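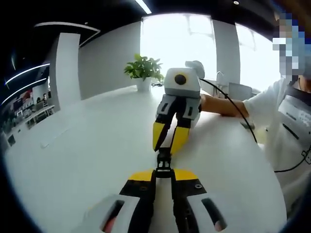 4.2 Shared benches and the booking problem

Shared workspaces are sold on the promise that people who sit near each other will end up sharing things. Our 114 respondents at the Sulovberg site did share things, though mostly a grievance about the booking calendar. The calendar, supplied by Voko and adopted in November 2019, lets a member reserve a bench in blocks of two hours, and it assumes that a bench is used by one person for one job. Plenty of work does not oblige. A white tabletop with two hand-held grippers above it, one upright with its fingers pointing down toward the other (Figure 3), counts as a single booking under the Voko rules, and so does a member eating soup over a laptop. The calendar charges both the same.

Figure 3. A bench surface in use.

We coded 128 complaints from the members' message board. The largest group concerned what we call ghost bookings, in which a bench is reserved and then left alone for the whole block. Members disliked ghost bookings intensely and made them constantly. Several of the angriest posts came from accounts with long ghosting records of their own - a pattern Ó Ceallaigh's model of commons fatigue predicts, although the model is more polite about it.

The second group concerned leftovers: cables, clamps, mugs, and in one case a fish tank with no fish. House rules allow 12 minutes for clearing a bench. Respondents rated this limit as fair for other people.

At the Lallska site, which has no calendar at all, members claim a bench by putting a jacket on it. We expected this to go badly. Complaint levels per member were lower than at Sulovberg, and the only written rule we found was a note asking that the jacket belong to the person claiming the bench. Lallska is smaller and its rent is cheaper, so we would not read too much into the jackets. Its management has nonetheless declined Voko's offer of a free trial twice, the second time by leaving the message unopened.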